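Parallel fingers

Parallel fingers are a pair of matching parts that stand side by side and move toward or away from each other to hold an object between them. The form is found in tongs, bench clamps, laboratory tweezers and many kinds of pickup tool. It differs from the pivoting jaw, in which the two sides meet at an angle.

Finger shape depends on the load. Tapered fingers reach into narrow spaces but bend more near the tip. Wide fingers spread the force and mark soft goods less. Notches or hollows in the side reduce weight and let the finger flex — a feature also used in molded kitchen tongs.

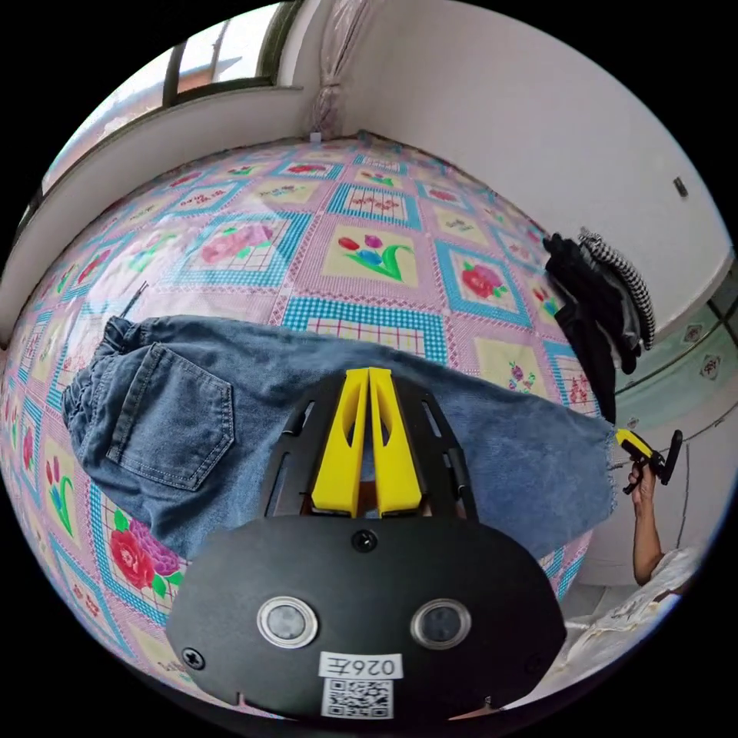
Photo: Talano Archive / Tapered yellow fingers with side notches

Closing force is set by a spring, a screw or the user's hand. The Kirnuven pattern, a spring clamp used in bookbinding, closes with a force of up to 70 newtons and opens to 100 millimeters. The lighter Gidey pattern has a shorter travel and is sold in 4 sizes.

Wear appears first at the tips. Uneven wear causes the fingers to meet on one side only, so that thin sheets slip or turn. The Prullell handbook calls for tips to be replaced in pairs — a single new tip will not line up with a worn one.

See also: Clamp; Forceps; Vise

Last updated: January 9, 2018

573 shares

This site uses cookies. By continuing to browse, you accept our cookie policy.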